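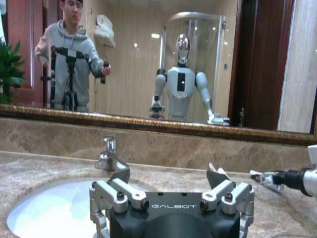 Week 4 - Planning and Paying for a Service Robot
Course notes, Marcelino Holanda

Welcome back, everyone. Last week we talked about what a robot working in a home or a hotel room has to be able to reach, hold and put down again. Today we get to the part of the job that most engineering courses skip and that I have come to enjoy quite a lot over the years, namely the money. I know a spreadsheet doesn't have the same pull as an arm that moves, but please stay with me, as a good many of you will be asked to write one of these plans in your first year of work.

Our running case is Prestedthorpe, a small hotel that wants to find out if a two-armed robot can take over part of the bathroom cleaning. You met the hotel in the reading. The manager has asked for a plan covering one robot for one trial period, with a clear idea of what happens to the budget if the trial goes on longer than expected (they usually do!).

Start with the task list

Before you look at a single price, write down the tasks. I mean really write them down, in plain words, the way you would explain them to a new member of the housekeeping staff. "Clean the bathroom" is far too big. "Wipe the counter beside the basin" is about the right size, and so is "wipe behind the faucet." Next to each task, note what the gripper must hold, how much room it has, and whether one arm can do it alone.

Bathrooms are a fine place to practice this. Counters are hard and often polished, faucets are shiny and get in the way of the fingers, and a big mirror can put a second robot and a second person in view of every camera. Each of those can turn into a line in your budget - softer fingertips, a spare set of fingertips, extra hours for testing the vision software.

The purchase price and everything after it

Students tend to spend most of their effort on the purchase price. Get it right, certainly, but then keep going. For Prestedthorpe I would like to see separate lines for:

Robot, with both arms and grippers
Delivery and setup
Spare fingertips, bolts and cables
Teleoperation gear and operator hours
Training for hotel staff
Service contract
Insurance
Room nights lost to testing

The operator line is the one I most often find missing. If a person is going to guide the arms by hand control while the robot learns its tasks, that person has to be paid, has to be trained, and needs somewhere to stand. In a small bathroom the standing room alone can decide which rooms you test in, so go and measure the floor before you promise anything.

Comparing quotes

In the case packet you will find two quotes, one from Semple and one from Skondton. They are laid out very differently, and I left them that way on purpose. Semple folds setup and the first service visit into the price of the robot. Skondton lists everything by itself, down to a spare parts kit at $3,248. Your first job is to put both onto one sheet with the same headings, and where a quote says nothing about an item, write "not stated" and not zero. A zero looks like good news to whoever reads your sheet next.

There is also a leasing offer from Esent that runs for 19 months. Leasing may suit a hotel that isn't sure it wants to keep the machine, but read the page on damage carefully. Water is mentioned twice.

Leaving some slack

I like to see a reserve line, with a sentence saying what it is for. Late delivery, a worn gripper, a room that has to be tested again after the furniture is moved - all fair. "Miscellaneous" is not an explanation, and a hotel manager will cross it out (I have watched it happen, and it was my own sheet).

For Tuesday

Bring one page with your task list for the bathroom and a second page with the quotes side by side. Rough figures are fine where the packet has gaps, as long as you mark them as your own guess. We'll go through the service contracts together in the second half of class, so please have read the Semple one to the end, including the small type on travel charges.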